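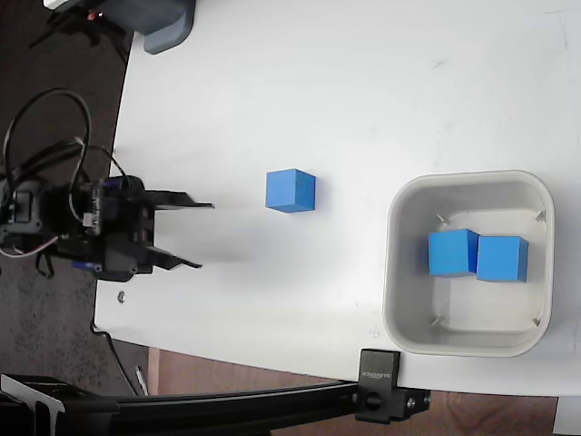
Blue cube on the white table.

25 June 2024

Varnish trial, second round. Same question as in December: why does the water-based varnish go cloudy on the dark panels and stay clear on the pale ones. Miroslava Kravchuk thinks it is the stain underneath. I think it is film thickness, and that the cloudiness is there on the pale panels too but does not show.

Panels: offcuts of oak from the Brarkolow shelving job, planed, sanded to 120 then 180, dust wiped off with a dry cloth. Half stained with the Sorrentino walnut, half left bare. The stained ones were left overnight before coating. Shelf in the back store, door shut, heater off.

Varnish is Clonum satin from the new tin. Stirred, not shaken. The old tin had a skin on it and I have thrown it out, so no direct comparison with the December batch is possible. I should have kept a jar back.

Method. One thin coat by foam pad on the A panels, one heavy coat by brush on the B panels. I weighed each panel before and straight after coating on the small scale. The heaviest B panel took 206 g per square metre, well over what I would put on a real job. The A panels came out at 96 or slightly under. The scale drifts when the extractor is running, so the extractor was off for all weighings.

First look after 90 minutes. A panels dry to the touch, stained and bare alike. B panels still tacky in the middle and dry at the edges. Slight milky cast on the stained B panels, strongest where the brush had left a ridge. Nothing visible on the bare B panels under the ceiling light, but with the hand lamp held low there is a cast there too, fainter. I take this as support for thickness. Miroslava looked at the same panels and was not convinced. She points out that the stained A panels are a shade duller than she would expect, and she is right that I have no stained panel without varnish to hold beside them. Cut one and stain it.

Second coat on the A panels after a light rub with the grey pad. No raised grain worth noting on the bare oak. The stained ones gave up a little colour onto the pad, so either the stain needs longer or the rub was too hard. Brown on the pad, none on the cloth afterwards.

Humidity in the store was higher than I would like, about 2 points above the main room going by the dial hygrometer. I do not trust that dial to much better than that. The Fluvow dehumidifier was full again and had switched itself off. Emptied. Unclear how long it had been standing idle, which weakens any comparison with earlier entries.

Brush marks on the B panels have not levelled. Will not sand them out until the cast has either cleared or set, and then only one half of each, masked down the middle.

To do:
– unvarnished stained reference panel
– repeat the stained A panels with a longer wait after staining
– one B panel with the Sorrentino stain thinned, as Miroslava asked
– keep a sealed jar from this tin, labelled
– move the hygrometer away from the outside wall
– order grey pads, last one in use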